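Wendy Bellamy on round boards, yellow bins and why she counts twice

The small-batch electronics people at Flumdale don't get interviewed much. Wendy Bellamy looked faintly alarmed when I sat down with a notebook. Tea first, then boards. She runs the board desk, which means sorting, checking, packing, and a fair amount of chasing suppliers on the phone with a pen in her teeth.

The product right now is a ring-shaped circuit board, red, hole in the middle. It goes inside a ceiling ventilation unit made by Trotano. The hole is for the shaft. "People pick it up and put a finger through it," she says. "Every visitor. Every single one. Please don't."

I had my finger through it.

The order is for 3,827 of them, due out in December. Odd number. She shrugs at that. Trotano lost a pallet to a leaking roof and wanted exactly what they lost, plus spares. "I didn't argue. I'd of rounded it up but it's their money."

We moved over to the white table. Yellow bins either side, steel tray between them with paper in the bottom.
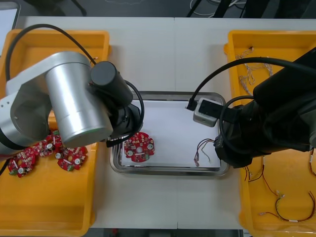

Red ring boards in the left-hand bin, with the paper-lined tray in the middle of the table.

The paper matters to her more than I expected. She tried foam. Shed bits. Tried a cloth, which snagged. Plain white paper, changed at lunch and again at the end of the day. "If something drops off a board I want to see it. White paper, there it is, little black speck. On bare steel you'd never find it, it shines back at you."

And the bins? Why yellow?

"They were what Saraç had." Saraç is the supplier down the road, shelving and crates mostly. She wanted gray. They had gray in January, apparently, and she needed them sooner. Now she wouldn't swap. Red on yellow, you can see a board from the door. The rims are high enough that nothing slides out when you carry one across the room, and they wipe clean in seconds.

They do scuff though. She's resigned to it. The shiny finish picks up marks the first week, and under the overhead lights you get glare right where you're trying to read something. She has moved the table twice to get away from it. Didn't work. Next thing is a diffuser over the lights, if the landlord ever calls back.

Then cables, which got her going properly. She has opinions on cables. Red and black for power, fine, anybody can follow that. A twisted pair for signal, also fine. What she can't stand is slack. "Too tight and it pulls on the connector. Too loose and it catches on everything you own. You want one nice loop, and you want it the same tomorrow."
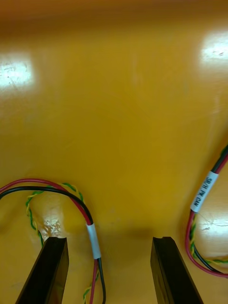

What goes wrong

Mostly the tall parts. A bare board will stack, but these have big silver capacitors standing up off the surface, and a green terminal block poking out past the edge. Put one on top of another in a hurry and something leans. A lean is a reject until she's looked at it herself.

Her rule is a single layer. Edges can touch. "Everybody wants to fill the bin. I get it, it looks empty. Leave it looking empty."

She had a bad batch in the spring from a job for Dascombe, different board, square. 109 came back with bent connectors, all from the bottom of deep boxes. She still has one on the shelf over the kettle. Nobody stacks now.

Second problem, labels. Each board has a white barcode label just under the hole, and the serial gets scanned before it's packed. Easy when the label is straight. When it's gone on at an angle the scanner sulks and she ends up typing the number in by hand, which is where mistakes creep in.
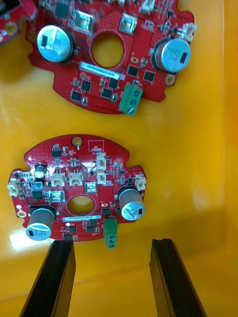 She does the count in lots of 100, once going in and once coming out, and writes both on a card taped to the box. The spreadsheet does it too. She trusts the card. "Spreadsheet only knows what I typed." On a good day she gets through 300 with time to sweep up. A bad day is a day with visitors in it, she said, not looking up.

I asked what she'd do with a bigger room. Long pause. A second table, she thinks. A proper rack for the packed boxes, becuase at the moment they live under the window and she has to climb over them to open it. And a chair with arms.

The phone went then. Trotano, wanting to know if they could have the spares early.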